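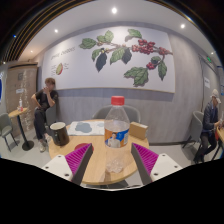
Lillow Café, Round Tables: Gallery

Posted 15 Oct 2025

The round tables at Lillow came from Lestirska and went into use last December. Each top is light wood with a clear finish and is wiped down between customers. The Nunport branch has 28 of them, out of 41 tables in all. This page covers tabletop items: drinks, coasters, mugs and small printed matter. Furniture dimensions and finish codes are on the Van Damme fit-out page, drawing 466.

Bottled drinks are served with the cap on. Coasters are round and go under the bottle or mug. Flat items such as printed sheets are kept toward the back of the top, which leaves the near side clear for plates. 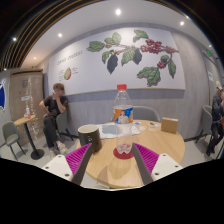
Bottle with red screw cap on a round red coaster, dark mug to the left. Small cardboard box near the right rear of the table, gray chair behind.

Related galleries: Counter and Shelving; Chairs, Nunport; Wall Panels and Flooring.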